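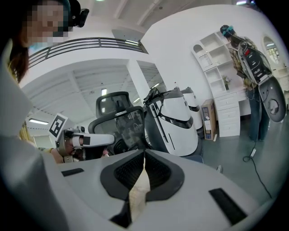
Iltmont ground floor room: furniture and fittings

Print this page | E-mail this page

The room is a single open space with a mezzanine along part of it. The building work was finished under stage 2 of the Iltmont refit, and the furniture followed in February. The notes with the pictures cover what was chosen, where it stands and how it has been fixed, for those fitting out the other ground floor rooms to the same pattern.

A white ceiling with the beams left exposed. Linear lights, a white mezzanine front with a dark metal railing, and a square column in white. Black mesh office chair with a tall headrest; white shelving with a chest of drawers below it, a cardboard box on the floor beside.

Mezzanine and column

The clear height under the mezzanine is 2,456 mm, measured from finished floor to the underside of the boarding. This is enough for standing work but it does rule out the taller of the two cupboard heights in the Morkalow range, which needs room above it for the top panel to be lifted on. Cupboards of that height should go in the open part of the room or be left out.

The column is finished in the same white as the balcony front. It measures 204 mm across each face with the boarding on. Furniture should not be fixed to it. The boarding is a casing and the screws will have nothing to bite on except at the corners, where there are battens. A coat hook was tried and came away with its plug. The hole has been filled and painted.

The railing is the original one, cleaned and repainted dark. A pale railing was considered and a sample length was painted. It showed hand marks within a few days and the colour made the edge harder to pick out from the floor below, so the dark finish was kept. The handrail is wiped down with the rest of the woodwork and metalwork. A damp cloth is enough. Cream cleaner dulls the paint and should be kept off it.

Lighting

The linear lights are switched in rows, with the row under the mezzanine on its own switch. Each fitting hangs clear of the beams so that the beams do not throw a shadow on the desks. On the first layout the fittings ran tight against the timber and half of each desk was in shade by mid-afternoon. Moving them was a morning's work and needed no new cable.

Replacement parts are held by Huttunen. When ordering, give the length of the fitting and state the cooler of the two whites. The warm version fits the same housing and has been delivered by mistake before. The difference is slight on the packaging and obvious on the ceiling.

Shelving and drawers

The wall shelving and the drawers below it are white throughout. Open storage at eye level, closed storage at knee level. The open part takes files, small boxes and the odd plant. Nothing heavy should be kept above shoulder height.

The shelving is held to the wall with brackets at the top and again near the middle. The wall is not straight. At the right-hand end there is a gap of around 112 mm between the wall surface and the old chimney line behind it, which means that an ordinary plug will go straight through and drop. Cavity fixings were used at that end and plain plugs everywhere else. The positions are marked in pencil on the wall behind the unit, and they should be left there when the wall is next painted.

The drawers run on metal runners. They were stiff on delivery. Loosening the runner screws by half a turn, closing the drawer fully and tightening again put this right in most cases. The lowest drawer needed the plinth packed at the front left corner, the floor falling slightly towards the door. Check the level from side to side first and from front to back afterwards. Doing it the other way round means doing it again.

Print this page | E-mail this page

Seating and the wall by the drawers

White shelving with square openings above and drawers at the base, a small green plant in one of the openings. Navy stool with white piping along its edges, grey office chairs to the left, white desk behind. The tall printed cardboard box leans against the wall to the left of the shelving.
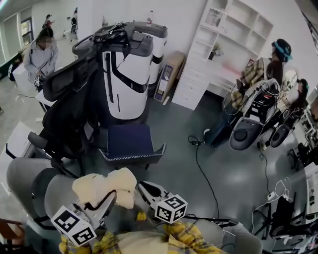 Vilja Mustonen writes that the stool was a poor buy. The cover marks easily, the piping catches dust, and for the same money the room could have had another proper chair with a back. She would also like to see the drawers labelled, and asks whether the shelving could be turned round so that the open part faces the desks.

On the stool, the point about the piping is fair. White piping on a navy cover was the only version in stock and the plain one had a long wait. The cover can be brushed with a soft upholstery brush and spot cleaned with cool water and a little washing-up liquid. It does not come off. The stool was bought as a low seat for short spells and for putting things on while packing and unpacking, and in that use a back would be in the way. If a second one is ordered it will be the plain version.

The drawers will be labelled. Card holders that screw on were ruled out, as the fronts are thin and the screw ends would come through inside. Stick-on holders are on order from Huttunen and will be placed at the top left of each front, in line.

The shelving has to stay as it is. It depends on the wall for support, and the back is unfinished.

Office chairs

The mesh chairs come from the Brinell range. The version with the headrest has a taller back and a stronger lift. The lower version has a rounded back and takes up less room when pushed in. Both have wheels suited to hard floors. The soft wheels should be asked for by name, because the standard ones are hard and leave fine lines in the floor finish.

Setting up takes a few minutes. Set the seat height first, with feet flat on the floor. Set the back next. The headrest comes last and on the taller version it slides on a post that is stiff when new. Push it up from both sides together; from one side it jams. The tension knob under the seat turns towards the front to tighten. The leaflet supplied has this the wrong way round.

Mesh backs should be vacuumed with the brush head on low power. They can be wiped, but water sits in the weave and leaves a ring if the chair is near a radiator. Hair and thread collect in the wheels. Turn the chair over, pull each wheel straight out, clear the pin and push the wheel back until it clicks. Chairs should not be leaned against the wall by the shelving, where the paint has already been touched up.

Desks

The desks are white with a hard top that can be wiped with any mild cleaner. They are lighter than they look and will move if someone sits on the edge. Those near the corridor door should be kept far enough back for the door to open fully. The corridor glazing gives useful daylight in the morning and no film or paper should be put over it.

Cable trays are fixed under the rear edge. They were fitted after the desks were in position, which was a mistake. Fit them with the desk on its side, before it goes in.

Boxes and packing

Boxes for items still under guarantee are kept. They are stood on end against the wall with the printed side out, so that the contents can be read without moving them. All other card goes flat to the store at the end of the day. The strip of floor in front of the drawers should be clear enough for the lowest drawer to open to its full depth.

Plants

Keep to small pots in the shelving. They need a saucer, the shelf surface being slow to recover from standing water. Water them at the sink and let them drain before they go back. The end of the shelving nearest the corridor gets the least light, and the one put there dropped its leaves by the end of the month.

Still to do

Draw up the fixing plan for the remaining rooms, with the cavity marked. Touch up the skirting by the column. Ask Morkalow for a spare set of runner screws; the ones supplied have a shallow head and two have already been rounded off.

Print this page | E-mail this page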